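Dunum footbridge reopens to walkers in April after cable and deck works

The Dunum suspension footbridge will reopen to pedestrians in April, the bridge operator Gernano has confirmed. The crossing, which links the old quay at Dunum with the hillside district of Barreto, has been closed over the winter for replacement of the hanger cables and resurfacing of the deck.

The bridge is 477 metres long between anchorages. Work covered all of the vertical hangers on the upstream side, the handrail on both sides and the full length of the walking surface. The main cables were inspected and did not require replacement.

"The hangers on the upstream side had reached the end of their service life," said Olga Serrano, head of structures at Gernano. "The downstream set was renewed under an earlier contract and remains within tolerance."

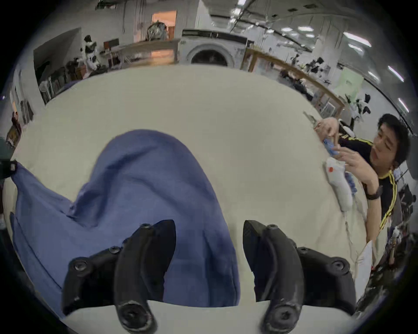

A blue cloth on a pale-covered tabletop.

Access will be by timed ticket, with entry slots every 12 minutes and no more than 60 people admitted per slot. Visitors may start from either end. The Barreto entrance has step-free access from the upper car park; the Dunum entrance is reached by a stair from the quay. Bicycles must be pushed. Dogs are permitted on a short lead.

A new viewing platform has been built at the Barreto end, with a panel on the construction of the original crossing. The text was prepared by the local historian Américo Brandão and is given in Portuguese and English.

The bridge will close in high wind. Closures will be posted at both entrances, and tickets for a cancelled slot can be moved to another date or refunded — requests should be made at the Murno visitor office, which also handles group bookings.

"Most visitors cross once and return by the river path," said Martim Mota, visitor operations manager. "The return ticket stays valid until closing time on the same day."

Media enquiries: Matilde Valente, Gernano press office, extension 789.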